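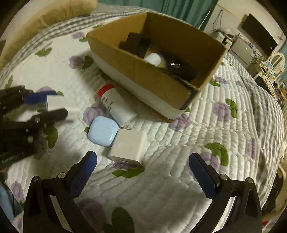 Small items set, both grippers. White block in the left one, bottle, blue case and adapter next to the box.

06/08/2021

Returns project, notes for me and for Ifigeneia when she takes over the bench.

Count at end of day: 255 recordings accepted. The plan says 60 per person per shift. I think this is possible only with large items. With small items the hands get tired before the number is reached, and then the jaws start to close too early. I wrote this to Ellden already and did not receive an answer.

Adapters: still the most difficult. If the jaws take it by the rounded edges, it turns. Better to come from the two flat sides and to press slowly. The bottles are easier when they lie on the side, but one must wait until they stop rolling. I ask everybody to keep this pause in the recording and not cut it, the Cludden people will need it for the training.

Soft surface gives different results from the table. On the table I can touch down with the tips and close. On a quilt the tips go into the fabric a little and sometimes take a fold together with the item. Three of my recordings were refused for this reason. Please look at the tips before lifting.

Talk with the returns team after lunch. Aliki Tsolakis asked what happens with the unpacking places when the arms arrive at Gavalas. I said what I know: the first 2 arms go to the evening shift, and the day shift stays as it is until September. She was not satisfied and I understand her. The people who are best at this work are now the ones who show it to the machine, and they get the same hourly pay as before. She would like this to be written down as a separate job, with its own training and its own pay step. I promised to bring it to the Monday meeting.

One more point from her which I did not think of. When they unpack by hand, they talk, and the new ones learn by listening which returns are suspicious — wrong charger in the right box, a bottle already opened. With the grippers everybody looks only at the tips and it is quiet. No recording contains this knowledge. I don't know where we should put it. Maybe a shared sheet, maybe 5 minutes at the start of the shift.

Wrist pain: two persons mentioned it, both right hand. Changed the order so that nobody does small items more than one hour without a break. Ander set to be tried next week, it is said to have a softer trigger.

To do:
Tighten the screws on both grippers, left one first.
Ask Ellden again about the 60.
Write down Aliki's list of suspicious returns.
New labels for the boxes.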